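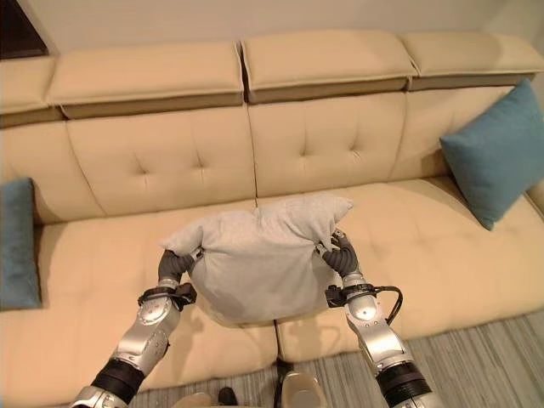
Two-arm squeeze on the grey pillow, over the seat join. Hatis build, living room tests.

1/ Notes on the bimanual build, for those following since the bench stage. Hatis is the whole rig: two arms, ribbed soft fingers, one shared controller. Current job is tidying a sofa. Software branch is Kotangate, for anyone reading the logs.

2/ Pillows are awkward. There is no rigid edge to close on, the width changes as you squeeze, and the centre of mass moves when the filling shifts. A position-controlled grasp that works on a cardboard box will either drop a pillow or try to fold it in half.

3/ Old approach: drive both hands to a fixed separation and lift. Fine with the firm test cushion in the workshop. With a soft one the sides cave in, the corners pop up, and the controller reports a good grasp on something it is barely holding.

4/ New approach: close at constant speed until the motor current rises, then switch to a force target on both sides. The left arm leads. The right arm matches it and is not allowed to push past the midline.

5/ Midline is recalculated after contact. If you keep the one from the plan, any error in the pillow position turns into a sideways shove and the arms end up arguing through the filling. I spent most of May on this. The fix was 5 lines.

6/ Logged 302 lift attempts on the Kotangate branch so far. I'm not going to quote a success rate yet. The early ones used a different wrist mount and the numbers don't compare.

7/ Wrist mount: the first version flexed. You could see it in the pose error, which grew with load and went away on release. The second version is thicker and bolts through. Pose error under load is now below what the camera can resolve at that distance.

8/ Cables. Leave a loop at the wrist. A tight run looks neat and then limits your last joint to half its travel. I lost two connectors learning where the loop has to go.

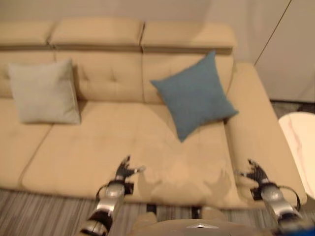

9/ The other half of the problem is placement. Letting go of a pillow is easy. Letting go so that it stays upright against a back cushion takes more care, as both hands have to open without dragging the fabric along.

10/ Release sequence at the moment: press back lightly, open the fingers part way, wait, open fully, withdraw along the line of the forearm. The wait is 588 ms. That figure came out of a sweep and I have no theory for it.

11/ Skipping the part-way step saves time and pulls the pillow forward. Rubber grips fabric better on the way out than you'd like. Talc on the ribs helped for one evening and then got into everything, so don't.

12/ Shadows from the hands were upsetting the segmentation. The mask would grow a dark lobe on the seat and the planner would treat it as another object. I now render the expected hand silhouette, project it down to the seat plane and ignore new blobs inside it. Crude, but cheap to run.

13/ Sofa tufting is a separate nuisance. The dimples show up in depth as small pits, and plane fitting on the backrest wobbles depending on which ones are in view. I take a median over a wide patch and accept the lost detail.

14/ Finger material is a castable rubber sold as Ullulska, the softer of the 2 grades. The stiffer one holds its shape better but skates on smooth fabric. Mix it slowly or the ribs come out full of bubbles. Mould drawings go up once I've corrected the draft angle.

15/ Next on the list is clothing. Same fingers, one hand only, pinch instead of squeeze. The approach is to come down vertically over a fold and close on the ridge. Picking the fold is the hard bit, as the highest point of a heap is often a single thin layer and it slides straight out.
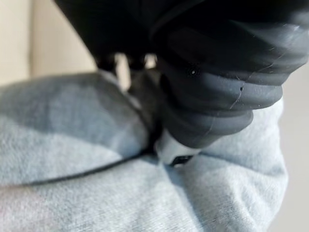 16/ Question from the replies: do you need force sensors in the fingertips for fabric, or is motor current enough?

17/ Motor current is enough for a two-handed pillow squeeze, where the forces are large compared with friction in the gearbox. For pinching a single fold it isn't, and I'd fit tip sensors if you can route the wires.

18/ Without them I close to a fixed position, lift slightly and compare the wrist camera view before and after. If the cloth in the pinch hasn't moved with the finger, open and try again. Slow, but it needs no extra parts.

19/ Still to do: homing order after an e-stop (left arm first, or the forearms can cross), a strain relief for the right wrist cable, and merging Kotangate back into main. Logs from the next batch will have the wrist mount version in the header.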